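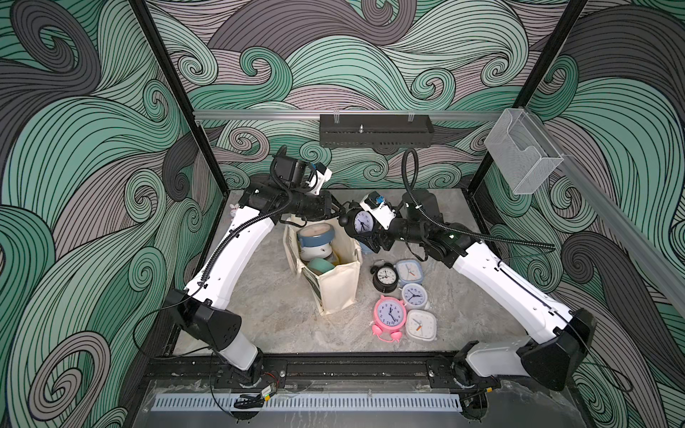
Johanna Sutter wrote back after the last round to say that the fire door by the linen store still wasn't closing on its own, and could it please go at the top this time so that it didn't get lost among the light bulbs. Quite right too, so it goes first.

Kutcombe Guest House – winter safety check
Walked on January 22, 2020, starting at the top of the house and working down
Checked by: Marlies Grabner

1. Fire door, linen store
Needs work. It swings to nicely from wide open but stops a hand's width short if you let go of it halfway. I tried it several times and got the same each time. The closer wants adjusting, and please, everybody, no more wedges! I took one away with me and will take the next one too.

2. Smoke alarms, bedrooms and landings
OK. All sounded when tested, although the one outside the blue room is a bit feeble to my ear and I would like a new battery in it before the half-term guests arrive in February.

3. Emergency lighting
OK on both landings. Back stairs not tested, as the key for the test switch wasn't on its hook. Cyrill, do you have it?

4. Stair carpet and handrails
Carpet sound, with one loose rod on the third step from the bottom, which I pushed back in for now. Handrail firm all the way up.

5. Hot water at basins
Bathroom on the first floor gets very hot very quickly. I know how lovely that is on a morning like this one, but we do have small children staying and older guests too, so the mixing valve needs looking at. Until then the warning card stays up.

6. Kitchen extinguisher and fire blanket
OK. Extinguisher tag 207, gauge in the green, pin in place. The blanket had crept behind the bread bin again – it is back on the wall where it belongs.

7. Boiler cupboard
Please clear. Two folding chairs and a bag of curtains were in there, and it must be kept empty. Vent not blocked.

8. Outside steps and grit
Bin full, shovel present. The lamp over the side gate is out.

Still open from last time: items 1 and 8. Balthasar Kuster has the job sheet, number 581, and will sign each one off as it's done.

Copy to Diane Kowalchuk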